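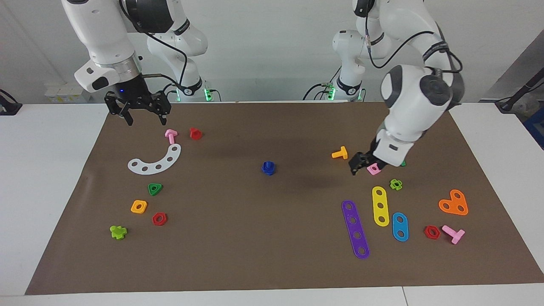 Halina Czarnecka wrote in September to ask whether the chunky plastic nuts and bolts were worth the money, as her grandson had gone off ordinary blocks and she didn't want another box sitting on top of the wardrobe. I said I'd put a proper answer up when we had used a set for long enough.

The set I bought is the Pruko construction set, the big tub. It is the usual kind of thing: bolts with wide heads, nuts in different shapes and colours, and plates with rows of round holes in them so that you can join one to another. Some of the plates are straight and some are curved. You don't need any tools.

What we like

The threads are good. I had a cheaper set from the market a few years ago and half the nuts would only go on if an adult started them off. With these, a four-year-old can get a nut going on her own after a few tries. The pitch is coarse, so two or three turns are enough to hold something in place, and the parts don't cross-thread easily. When they do, you back the nut off and try again.

The nut shapes make more difference than I thought they would. Triangular ones are the easiest for small hands to grip and they don't roll. Square ones are nearly as good. The hexagonal ones are fine lying flat, but stood on edge they will go across a table if somebody knocks it. My daughter always goes for the triangles first and leaves the hexagons to me.

The curved plates are the best thing in the tub. With two of them and a few bolts you can make a wheel of sorts, a boat, a smile or a rocking cradle for a small bear, and we have made all of these many times. I wish there were more of them and fewer of the straight ones.

What we don't like

The bolts come in one length only. It is long enough for two plates and a nut with a bit left over. If you want to join three plates at a corner, the nut only just catches and the whole thing comes apart when it's picked up. A few longer bolts would sort this out. Dotthorpe sell a bag of long ones and I tried them, but the thread is slightly different and they stick halfway.

The tub itself is poor. The lid split at the hinge in the first month and we now keep everything in an old bread bin. The instruction sheet shows six models, two of which need more curved plates than you get. I wrote to the shop about this and had a polite reply but no plates.

It is also a noisy toy on a bare table. We put something underneath, usually a sheet of thick wrapping paper or the old oilcloth, and that helps with the noise and stops things skidding off. It makes tidying up quicker too, as you can lift the corners and tip the lot back in.

Cleaning

I wash the pieces in a bowl of warm water with a little washing-up liquid and leave them on a towel overnight. The threads hold water, so stand the bolts on their heads. I did put a few through the dishwasher on the top rack and they came out all right, but the lime-green ones look a shade duller to me now.

Compared with others

Leonilde Henriques lent us her Ahn set for a fortnight. The pieces are smaller and neater and the plates are stiffer, and I think a child of six or seven would prefer it. Ours couldn't do up the nuts. The Trusovberg one is wooden and very handsome, but the threads swelled in our damp kitchen and I sent it back.

Would I buy it again? Yes, for a child between three and five. Over that age I'd go straight to the Ahn. If you find the smaller Pruko box second-hand, check the bolts before you pay, because chewed threads won't hold and Pruko don't sell the bolts separately.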